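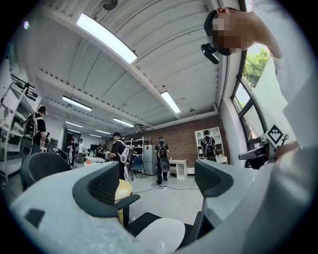

*Figure 11. Rectangular fluorescent fixtures on a white corrugated ceiling, with a brick wall at the back.*

## Setting the Lighting Schedule on the Binard Wall Controller

This section applies to all Kendau work halls fitted with the Binard wall controller, including the Prorkville site. It covers the daily schedule, the warning signal and the manual override. Wiring is covered in the installer's manual and must be carried out by a licensed electrician.

**CAUTION:** Do not remove the front cover of the controller. The terminals behind it stay live when the display is off. If the cover is cracked or loose, switch off the lighting circuit at the main panel and report the fault to the building office.

### Before You Start

- Obtain the site code from the building office. The controller locks after two wrong entries and must then be released by the office.
- Confirm the opening hours on the current hall calendar. The hours change in August.
- Tell everyone in the hall that the lights may go out during the test. Work on powered machines must stop until the test is finished.

### Entering the Schedule

1. Press **Menu** and enter the site code.
2. Select **Zones**, then select the zone you wish to set. The name of the zone appears on the top line of the display.
3. Select **Daily** and enter the time at which the lights are to come on. Use the 24-hour format.
4. Enter the time at which the lights are to go off. This must be later than the last booking on the hall calendar.
5. Press **Copy** if the same hours apply to the following day. Otherwise, press **Next** and repeat steps 3 and 4.
6. Press **Save**. The display shows *Schedule stored*.
7. Repeat the procedure for each remaining zone.

**Note:** If no key is pressed for 40 seconds, the controller returns to the main display and any unsaved entries are lost.

### Setting the Warning Signal

The controller can sound a tone before the lights go off, so that people have time to put away tools and leave.

1. From the main menu, select **Signal**.
2. Set the lead time to 11 minutes. This is the standard setting for all halls – do not shorten it without written approval.
3. Select **Test**. The tone sounds and the lights in the selected zone switch off, then on again.
4. If no tone is heard, check that **Mute** is not shown on the display and repeat the test.

**Note:** Fluorescent tubes may flicker briefly when they come back on. A tube that continues to flicker should be reported for replacement.

### Using the Manual Override

Press and hold **On** until the override symbol appears. The lights stay on for two hours and the schedule then resumes. To end the override early, press **Off** once.

The override does not affect the exit signs or the emergency lights, which are on a separate circuit. Fans and heaters must be switched at their own controls.

### Records

Enter every schedule change in the Dalsgaard logbook kept beside the main panel, with your name and the zone affected. Questions about opening hours should be sent to Jeptoo Massawe at the building office. Faults with the controller should be reported to Victor Mwakalinga, electrical maintenance.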